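The left arm at Brulby had been twitching for 2 days, and Lech Olszewski loved it the way other people love a good crossword.

"Listen to her!" he said, ear down by the shoulder housing. "Third joint. She's hunting."

Brock MacDonald couldn't hear a thing. He passed over the hex key and watched Lech back the screws out of the base plate, slide the arm a hair along the rail and snug everything down again. Then came the zeroing, joint by joint, five times over (Lech didn't trust four), with the cable let out so it had room to swing. Brock wrote the new offsets in the Cliranetti notebook, page 51, under somebody's old coffee ring.

"Now the shoe," said Lech.

Brock set it down on the mat, toe to the back wall, and found he was holding his breath.
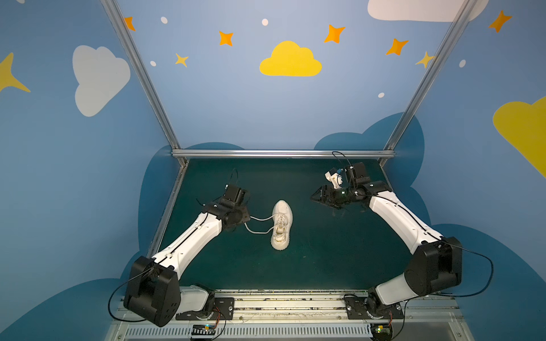 Left arm at the laces, right arm waiting its turn.

"Come on, come on," Lech whispered, and Brock, who had only come in to learn where the fuses were kept, whispered it too.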